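Dry fire notes: hold, trigger and a drifting zero

Tuesday, January 10, 2023

The air pistol range is closed until the heating is repaired, so since the middle of December all of my practice has been dry fire at home. These are my notes on the setup and on one problem that took me far too long to sort out.

The pistol is a Matwood with a mechanical trigger. It has a dry fire mode, which cocks the trigger without charging the valve. The sensor is a Dolleo unit that clamps under the barrel and reads a lit target on the far wall. My hallway is shorter than the regulation distance, so the target is reduced to match. The software asks for two distances, the real one and the simulated one, and it asks for them on separate screens. If you change one and forget the other, the trace still looks plausible but the scores are wrong.

The problem was that my zero moved during a session. I would calibrate, shoot a decent group, and by the end the center of the group had walked down and to the left. The spread stayed the same. Only the center moved.

I first blamed my grip, and spent most of a week adjusting the palm shelf. This changed the shape of the hold without touching the drift. Then I blamed fatigue, which was reasonable, as a tired shoulder usually settles low. To check that, I put the pistol on a rest and recorded the trace with nobody holding it. The aiming point still moved, by less than it did in my hand but in the same direction.

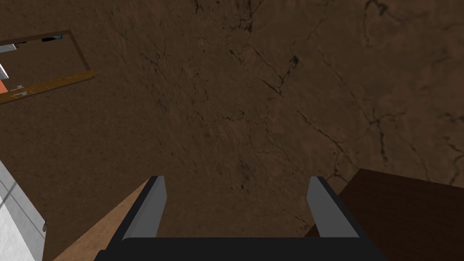
That left the sensor or the mount. I wrote to Nerea Casado, who shoots at the same club and has used the same model for longer than I have. She asked what I had tightened the clamp with. The answer was my fingers. She uses a small torque driver and checks the screw again after the first 18 shots, when the rubber pad has compressed. I did the same and repeated the rest test. The trace stayed put.

The remaining drift in my hand was real, and it was fatigue after all. It shows up late in a session and goes away after a break. So there were two causes pointing the same way, one in the clamp and one in the shoulder, and I had been looking at the sum.

Current routine:

Calibrate with three shots, check the screw, calibrate again.
Ten minutes of holding on a blank wall, no trigger.
Series of ten on the target, pistol down between shots.
Stop when the hold gets visibly wider on the trace, whatever the shot count.

I log the time from entering the aiming area to the release. Mine used to run long. Anything held past the point where the trace is steadiest is now an abort, and I record aborts in their own column. I had 300 logged shots before I started doing this, and I have left them out of the averages.

Next I want to compare the trigger at two weights, with the same sight setting and the clamp left alone between the two sessions. Numbers when I have them.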